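New opening hours for the shared kitchen on the second floor

25/02/2021

From next week the shared kitchen on the second floor of the Yaman building will be open two hours longer each day. The new hours are a result of the survey which was sent to all tenants in October. We received 47 answers, and most of them asked for the same thing: more time in the evening, when the late groups finish their work and want to prepare a warm meal.

Zübeyde Coşkun, who is responsible for the building services, thanks everyone who took the time to write. "Many people gave us long and useful comments," she says. "We could not say yes to all of them, but the evening hours were a fair wish."

Please note that the limit of 4 persons at the same time stays in force. The booking list on the door is also still valid. If you book a time and cannot come, please cross out your name, so that another person can use it.

The delivery of drinking water by the company Plivico will move from the morning to the early afternoon. The empty bottles should stand in the corridor before lunch. Bottles which are left inside the offices will not be collected.

Some tenants asked in the survey for a second refrigerator. This question is not decided yet. Karthik Herath is collecting prices and will inform the tenants when he has an answer. Until then, please write your name and the date on your food. Food without a name will be thrown away on Friday afternoon, as before.

Questions about the booking list can be sent to Güven Dönmez. He also keeps the spare keys for the tenants who stay after the reception is closed. 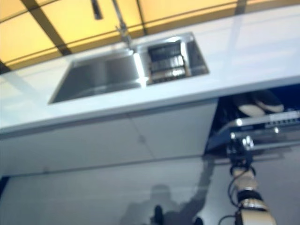
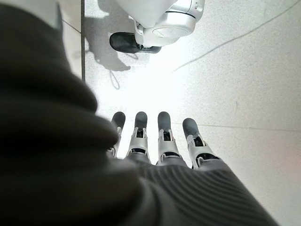
Building Services and Tenant Relations, Yaman

The next notice from our department will be about the bicycle room. Prasanna Akanda is preparing the new rules for it and is glad to receive suggestions by e-mail.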